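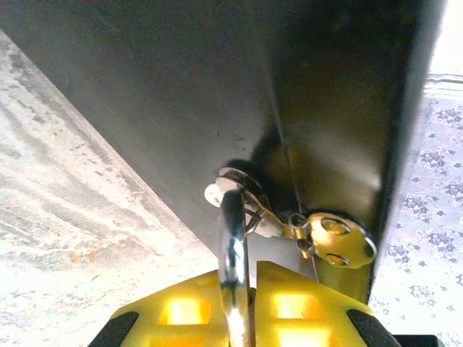
Heter Two-Arm Bench Cell: Demonstration Unit

Viewing by appointment at our Flernlow workshop
Page updated Dec 22, 2021

The Heter bench cell is a pair of small robot arms sharing one aluminium rail. It is meant for colleges, repair shops and small firms that want to try two-handed jobs without giving up a whole room. The unit at Flernlow is the one we use for visits and open days, and it can be seen working on request.

What comes with the cell

Two arms in black and white, each on its own black mounting plate
Grooved aluminium rail
Three-sided enclosure with aluminium corner posts
Wrist camera
Fixed camera with stand
Mains lead and stop button

The gripper fingers are yellow moulded plastic with ribbed faces and a rectangular opening in each. Spare fingers are sold in pairs. The walls and floor of the enclosure can be covered in any pattern you like. Our demonstration unit has floral wallpaper and a stone-effect floor, and buyers who train their own software usually ask for a second set of coverings in something different.

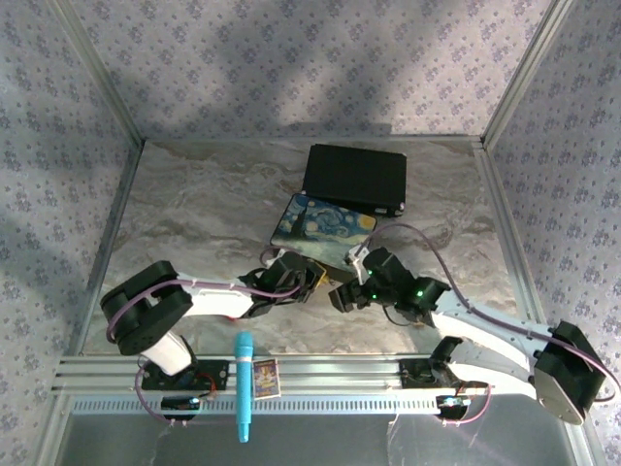 Both arms reach the middle of the floor, so a part can be passed from one to the other or held by one while the other works on it. Setting the reach takes the longest of any job during fitting. Allow a morning for it, and do not move the mounting plates along the rail afterwards unless you are prepared to do it again.

Visiting

A visit lasts 3 hours. We take groups of up to seven, and larger parties are split in two. The first part is a talk at the bench and a run through the controls. After that visitors can drive the arms themselves. You are welcome to bring your own parts to try, as long as they are clean and will fit on the bench. Hinges, catches and other metal fittings make a good test, as shiny surfaces are hard for the cameras to read and it is better to find that out before buying.

The October open day was run jointly with Jayasinghe, who supply our cable sets. Most questions were about cable routing. On this unit the purple cables run along the outside of the arms, so they can be got at quickly. A covered version is in hand but has no price yet.

Please note that there are four steps up to the workshop door and no lift. If this is a problem, ask for a visit at our Ustedgate store, where the same cell can be set up with a week's notice.

Price and delivery

The demonstration unit is not for sale. Hire is £1,367 per week, including delivery, fitting and collection. New cells are built to order and quoted separately, as the price depends on the length of rail and the coverings chosen. Visits are free. To book, use the form on the contact page and say what sort of work you have in mind.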